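4.2 What the demonstrations contain

Handheld collection is usually defended on grounds of cost, and on cost we have no quarrel. Our 300 demonstrations at the Metby site took less time than the 19 we managed by remote control with the Coman arm. Whether they teach the arm as much is another matter. Hrubý and Filip argue that varied rooms make up for loose handling — a claim we could not reproduce. Figure 3 gives an idea of how much in a view can have no bearing on the grasp.
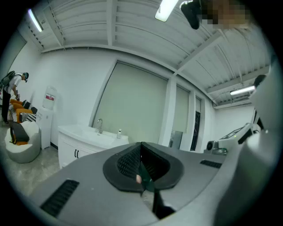 Figure 3. View from the handheld gripper in a furnished room. The gripper body fills the lower part; a sink cabinet, a water dispenser and a person at a sofa are visible beyond it.

A policy trained on such views may learn the room before it learns the task. We discarded 35 demonstrations in which the fingers were hidden at the moment of contact, and we suspect the threshold was too generous. The remote-control set has its own faults, chiefly slow and hesitant motion, but the arm's joint positions are at least recorded directly. We therefore report the two sets separately in Section 5 and do not pool them.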